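Sorting and kit preparation assistant, part-time (Okolton)

Lendevero prepares kits of small electronic parts for repair shops and technical schools. For our room in Okolton we are looking for 2 persons, 24 hours per week, from May.

Your work is at the table. You take the parts from the yellow bins, check them on the tray with white paper and put together each kit according to its list. Most usual are round circuit boards and small components with wire leads, which must not be pulled by the wire. 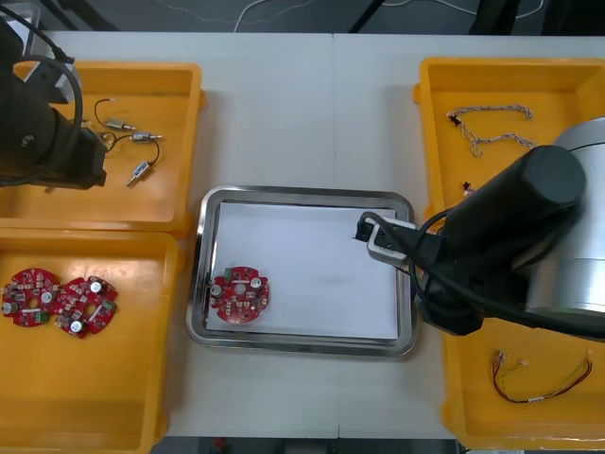

We ask for calm hands, good near sight (glasses are no problem) and patience with small things. Experience in electronics is welcome but not required, we teach you during the first weeks. You should be able to read a parts list in English.

We pay $19 per hour. Parking is free, the bus stop Mondunen is 400 meters from our door.

Please write us a short letter and tell which days you can work.

Published Mar 3, 2025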